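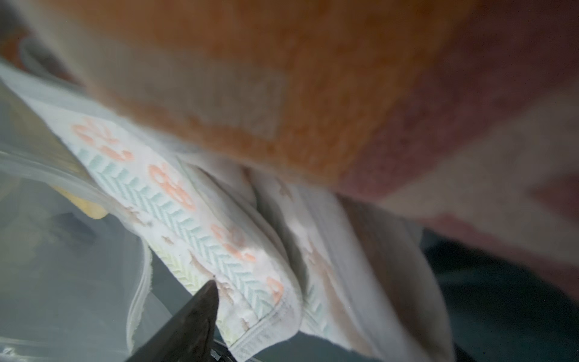 From: Primo Bassi
To: Naretwood Household list
Date: Feb 14, 2020
Subject: Re: Scratchy towels

> I've washed these towels 14 times since October and they still feel
> like a doormat. I use the full cap of softener, sometimes two. Is it
> the water out here or did I just buy bad towels?

Two caps! I admire the commitment, but I think you've been waxing them. Softener leaves a coating, the coating builds up, and eventually you're drying yourself with something that would rather you stayed wet.

Skip it for a month. Run one hot wash with half your usual detergent and a cup of white vinegar, then another with nothing in it at all. Shake each towel hard before it goes in the dryer. My neighbors on Workneh think I'm angry at mine.

As for the water, yes, it's hard. My Holer test strip went a color that isn't on the chart. That's a separate thread, and I believe we had it already, at length, with diagrams.

Fuzzy things like fleece can go through cool and come out early, or they pill.

If they're still stiff after all that, Gadinero has bath towels until the 31st. I'd cut the old ones up for the car.

Primo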